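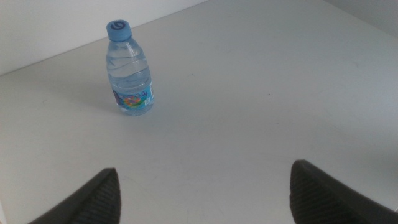 I finally made it over to the open day at Dratgate, and I'm still talking about it to anyone who'll stand still long enough (sorry, Wendy!). A few of you asked me to write it up for the December newsletter, so I'll do my best, although I should warn you that I took terrible notes and ate a lot of cardamom buns.

We were a group of 12, and Britt-Marie Nygård met us at the side door because the front one sticks. She runs the handling lab and has the kind of voice that carries, which was handy as the compressor was going most of the afternoon. First stop was the big arm that stacks crates. It's impressive and very fast and I got bored of it in five minutes. Then we went through to the small room at the back, with the white table, and I didn't want to leave.

What they do in there is teach a robot to pick up ordinary stuff. The day we went it was a little bottle of water, the lunchbox size, with a blue cap and a bright cartoony label. I would have guessed that was the easy part! But Ademir Bastos, who was at the controls, put the view from the wrist camera up on a screen for us, and you start to see the trouble. Clear plastic is mostly shine and ripples. The robot has to work out where the bottle stops and the table behind it starts, and then there's the squeezing. Thin plastic buckles if you grip it hard, and a bottle with water in it slides if you don't. The fingers have ridged pads on the inside, a bit like the sole of a sneaker, and Ademir let us feel a spare pair. Grippier than I expected.

Then we got to try. You steer it with a handset, and they'd told us to go slow, and I did not go slow. I knocked the bottle flat on my first go. Setsuko Sasaki got it on her second try and has been unbearable ever since. Kauko Riihimäki spent so long lining his up that people behind him started offering directions – left a bit, no, your other left – and then he picked it up as neatly as you please and put it down again without a wobble.

They save every attempt, good and bad, and the program learns from the lot. Britt-Marie said they had 558 on this one bottle before we showed up. I asked if my flattened one counted and she said yes, very cheerfully. After that Ademir let the robot have a go by itself. It went in, stopped, seemed to think better of it, shifted over and got hold of the thing. We clapped. I know it's a bottle of water, but we clapped!

The next visit is being set up for early spring and there will be room for 30 this time. Wendy Haslam has the sign-up sheet. Wear flat shoes, and eat before you go if you're hoping for a bun, as I may have had yours.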